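4.3 Fitting and Aligning the Fingers

This section covers the Julerine hand-held gripper with the standard Plendale finger set. For the narrow finger set, follow Section 4.5 instead. The trigger linkage must already be fitted and adjusted as described in Section 4.2.

Tools and parts

Hex key (supplied)
Small flat file or fine abrasive paper
Finger set, bag 528
Lint-free cloth
Plain white paper or a white work surface

CAUTION: Keep your fingers out of the gap while the trigger lock is off. The return spring closes the linkage quickly if the trigger is released during assembly.

Fitting the fingers

1. Set the trigger lock to ON. The arms should be held in the fully open position. If they drift toward each other, go back to Section 4.2, step 6.

2. Take both pads out of bag 528. They are a mirrored pair and are marked L and R on the rear face. Check the mating surface of each for print residue and remove any raised spots with the file. Do not file the grip face.

3. Wipe the pads and the ends of the arms with the dry cloth. Solvent will dull the plastic and can soften it near the screw holes.

4. Place the left pad on its arm and push until it seats. There should be no visible gap at the joint. A pad that rocks is either on the wrong arm or has residue left on the mating surface.

5. Start all of the pad screws by hand before tightening any of them. Tighten each a little at a time until it is snug, then stop. The screws cut directly into the plastic, and a stripped hole means a new pad.

6. Repeat steps 4 and 5 on the right arm.

Note: The arms use brass threaded inserts and the pads do not. The longer machine screws in the kit belong in the inserts. Never drive a machine screw into a pad.

Aligning the fingers

7. Lay the white paper on a flat bench. A bench height of around 775 mm suits most standing operators, but any stable surface will do.

8. Hold the gripper over the paper with the arms pointing down and away from you. Release the trigger lock and close the fingers slowly until the pads just meet.

9. Look along the contact line. The upper edges should meet evenly. If one pad sits high, loosen its arm screw by half a turn, shift the arm, and retighten.

10. Open and close the fingers several times. The movement should be smooth over the full range. Scraping near the closed position usually comes from a pad that is not fully seated – return to step 4.

11. Set the trigger lock to ON and wait for the status light on the handle to turn steady before mounting the camera module.

CAUTION: Do not pry an insert out of an arm. If an insert turns with its screw, replace the arm. Epoxy repairs made by Orathai Kaewkla at our Movdale bench did not hold under normal use and are no longer offered.

Checking the view

12. Mount the camera module and connect it to the Wannasri viewer. Open the fingers fully. Both pads must appear in the live view, one on each side, with a clear gap between them.

13. If only one pad is in view, loosen the camera bracket and turn it toward the missing side. Do not bend the bracket. 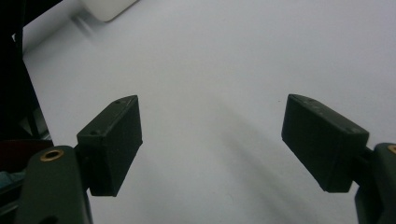 Finger position should be checked again after the first 100 grip cycles and whenever a pad is changed. Repeat steps 12 and 13 with nothing between the pads, over a plain light surface so that the dark green plastic stands out clearly. A soft shadow on the surface from one of the fingers is acceptable. The ring of the brass insert can be used as a reference point on the left arm, but on the right it may lie at the very edge of the view, so judge that side by the pad. Faint scuffs on the pads do not affect grip. Replace any pad that is cracked at a screw hole, and always replace the two pads as a pair.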